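Speaker notes: covering the tool thefts in Wadby
8 min read
295 shares

These are the notes I talked from, tidied up a bit so you can follow them. I went off them a few times, mainly in the middle, and I've put in what I remember saying.

START

Hello, thanks for having me, can everyone hear at the back? (Wait. Move the mic if not.)

I'm going to talk about vans. I know the programme says "crime reporting in a small town", which sounds grander, but for most of last year my crime reporting was vans. Somebody was going round Wadby at night taking tools out of them, and I wrote about it for eleven months, and I got some of it right and some of it quite badly wrong.

So a quick bit of background. Wadby has one police station, open to the public three mornings a week. When I started I thought I'd be ringing up a desk sergeant and having a chat. What you get is an email address and, if you're lucky, four lines back by teatime. "Officers were called at 6.40am to a report of theft from a vehicle in Finmont Road. Enquiries are ongoing." I could recite them in my sleep.

First mistake, and it's a big one. I ran those four lines as stories. One van, one paragraph, next. I must have done nine or ten before I noticed I was writing the same piece over and over with the street name changed. Each one looked like nothing much. A drill, a saw, some bad luck.

What changed it was a phone call from Consolacion Navarro, who fits kitchens. She'd read my paragraph about her own van and she was furious (politely furious, which is worse). I'd written "a quantity of tools". She said, do you know what that quantity was? It was my September. She'd had to turn down three jobs because she had nothing to do them with. Her insurance paid for tools in the van during the day and nothing overnight, and she found that out on the phone at seven in the morning standing in her slippers.

I went round to see her that afternoon and I was there two hours.

(PAUSE. Drink some water. Don't rush the next bit.)

After that I asked for the numbers. If you're new to this, a Freedom of Information request is just a letter. You don't need a lawyer and you don't need a form. Mine was two sentences long. I asked how many thefts from vans had been recorded in the district in a year, and how many of those had ended in a charge.

The first answer was 468. The second answer was six.

I'd like you to sit with those a second, as I did, in my kitchen, with a cup of tea going cold. And now let me tell you how I messed them up! I wrote "only six thieves caught". Wrong. Six charges, and four of them were the same man. A charge isn't a person, and a recorded theft isn't a victim either, as a few vans had been done twice. We ran a correction the next week. Maricel Sarmiento, who was my editor then, made me write it myself and put it on page three, same size as the story. I sulked for a day. She was right.

So, rule for anyone here who's starting out: before you put a number in a headline, ring the person who sent it and read your sentence out to them. They'll nearly always tell you if it's wrong. They're usually quite pleased to be asked. 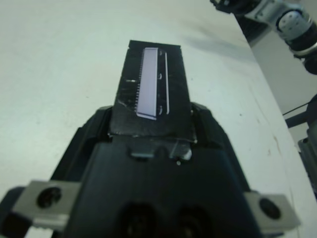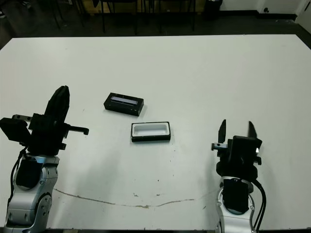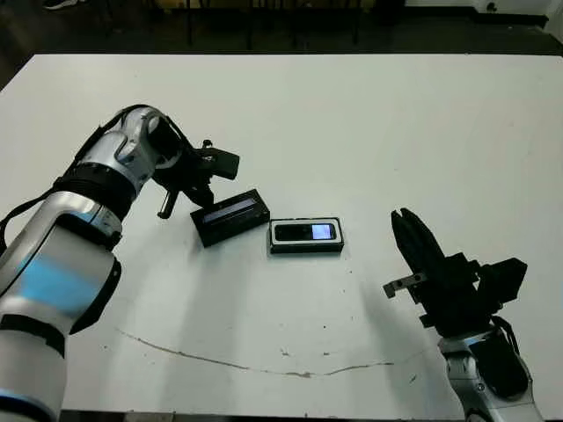

Right, the street by street bit. I got a big paper map and a packet of coloured pins and I put every van on it, and my husband has never forgiven me for the wall. I expected the pins to bunch up round the industrial estate, where the lighting's bad. They didn't. They were strung along the bus route, all the way up through Soriano Avenue and out the other end. I was so excited. I thought I'd cracked it. I had a whole theory about somebody riding the last bus out and walking home with a rucksack.

I took it to Teodoro Manalastas, who had retired from the force by then and would talk to me if I bought the cake. He looked at it and said, "Where do people park vans?" Well. On the main road, where they fit. The side streets in Wadby are too narrow. So my map of thefts was a map of parking. I'd very nearly printed it.

I still think maps are worth doing, by the way. Just do the boring one first, the one that shows you where the thing could have happened at all.

(If running late, skip to COURT.)

A word on the neighbours' group. There was an online group for the town with 2,512 people in it, which for Wadby is pretty much every household with a phone. It was brilliant for tips and terrible for everything else. People put up doorbell clips of men walking past houses. That's all they were doing, walking past. One of them was Samran Wongsuwan, who works nights at the bakery and goes home at four in the morning, and for a fortnight half the town had decided he was the van thief. He had eggs thrown at his door.

We never named him while it was going on. But we'd run a line saying "residents have shared footage of a man", and I think that line did harm. It made the footage sound like it was of something. When he agreed to talk to me, months later, I asked what he'd have wanted from the paper and he said he'd have liked somebody to knock and ask him. It's a five minute walk from our office. I've thought about that a lot.

He's fine with me telling you this. I rang him before I came.

COURT

Go to court. Please go to court! I know there's no time and the seats are awful. The man with the four charges came up in front of the magistrates and I was the only person on the press bench. There was also only one victim in the public seats, a plasterer called Thaddäus Mösli, who'd taken the day off unpaid to see it. It was over in eighteen minutes.

Here's what I learned in those eighteen minutes that I hadn't got from any email. The tools had been sold on within a day or two, for next to nothing. Mr Mösli's kit had cost him 2,000 pounds to replace, and the figure read out for what the thief got for it was 295. You could hear Mr Mösli breathe out. He'd had a Modent mixer in there that had been his dad's, and he didn't get it back, and there isn't a box on the form for that.

The defendant was using, he was sleeping in a garage, and he'd asked for help twice. I put that in as well. I had some cross letters over it. I'd do it again, but I'd put it next to Mr Mösli's side of things and not down at the bottom where it looked like an excuse, which is how it came out in the paper.

QUESTIONS I USUALLY GET

Did it stop? It slowed down for a bit, then it moved to the villages. I can't tell you why and I'd be wary of anyone who says they can.

Do the police read what you write? Yes. They ring if they don't like it.

Should you mark your tools? Everyone I spoke to who got anything back had marked theirs. That was three people, so don't hang too much on it. Write the serial numbers down tonight, it takes ten minutes.

Would I have done it without Consolacion ringing up? No, I don't think I would. I'd have carried on with my paragraphs.

(Say thank you to whoever did the tea. Leave cards on the side table. The template letter for the FOI request is on the back.)

14 comments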